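Wirkalell Ballot Kit for Student Governments

The Wirkalell kit covers one election or referendum at a school with a single polling table. It is packed and shipped by Pemari and fits in a carry case that one person can lift.

In the case
Locking ballot box with 2 keys
Ballot paper, 235 sheets, perforated stub
Voter sign-in book
Numbered seals, pack of 11
Folding privacy screens, set of 3
Tally pad for the count

Ballots come blank or printed. For printed ballots, send the final list of offices and candidates at least 7 business days before you need the kit. Names are printed in the order you give us, so settle the order under your own bylaws first. We can't change a list after it goes to print.

The seals are for the box lid and the slot. Write the seal number in the sign-in book when polls open and again when they close. If a seal tears while you are putting it on, note the number and use the next one.

Runoffs
A refill pack has ballot paper, seals and a new tally pad. The box and screens are reused. Schools that bought the older Galindo box can use the same seals, but the Galindo lid takes a different key.

Orders
Purchase orders are accepted from schools and districts. Send them to Crescencio Gallegos at the Gurnance office, with a delivery address and the date of the vote. Unopened refill packs can be returned until the end of July.

Page updated October 6, 2023 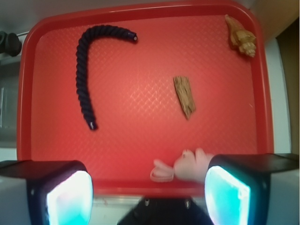
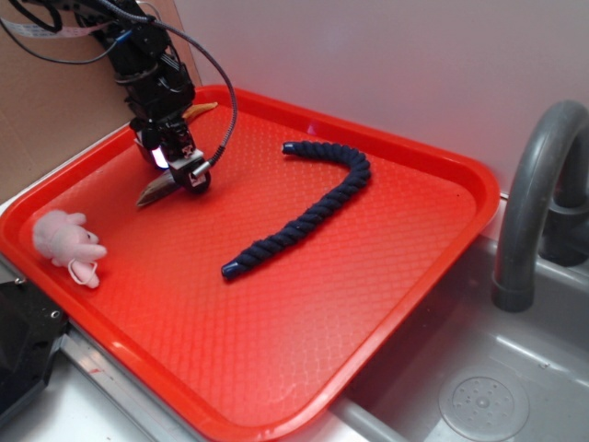 Red tray, two views.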